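Ticket 165: Stundville Recipe Exchange, print view
Status: Open (waiting on April update)
Component: Mistari recipe plugin
Opened by: Castellanos

Sun 15 March
So happy with the new recipe pages, first of all! The search is fast and the ingredient scaler is a joy. One snag: when I print a recipe scaled up from 3 servings to 32, the ingredient list comes out right but the steps still show the original amounts. My split pea soup told me to add one cup of water. For 32 people!

What I tried:
Cleared the browser cache. No change.
Printed from a second laptop. Same result.
Turned off the Tarkmont theme and went back to the default. Same result, so the theme is off the hook (hooray, I love that theme).
Typed the amounts as plain text in the steps. They print, but they never scale, on screen or on paper.
Exported to PDF first. Wrong amounts again, plus the attached photos moved to the middle of the page, between step 4 and step 5.
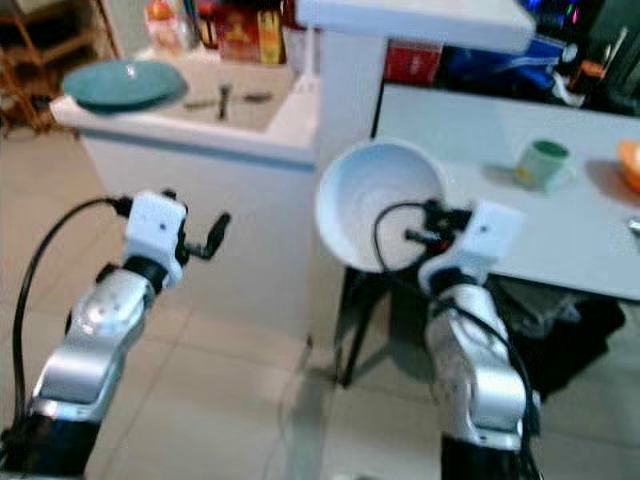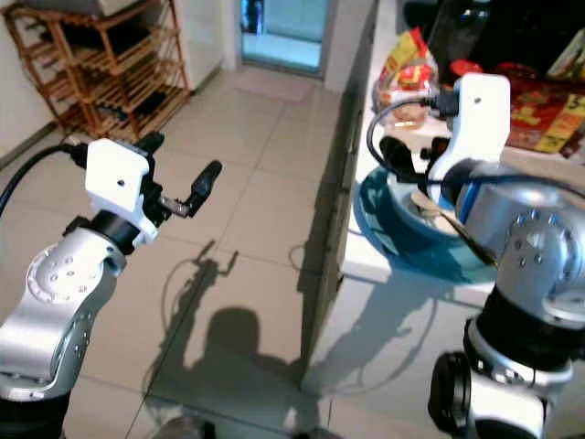 Mistari support replied that the print template reads the saved recipe and ignores the scaler, and that the ingredient list only works because it gets redrawn just before printing. Setting "Save scaled copy" first should give the right amounts in the steps too.

Tried it and it works beautifully! Seven recipes done so far, soup included. The only leftover is that the copy keeps the old serving count in its title, so I've been fixing those by hand.

Mabli Rees: Title bug confirmed on my side, I've added it to the April list. Leave the ticket open please, and send me the PDF with the photos in the wrong spot.

Sent! Also the chili one, same problem with the title.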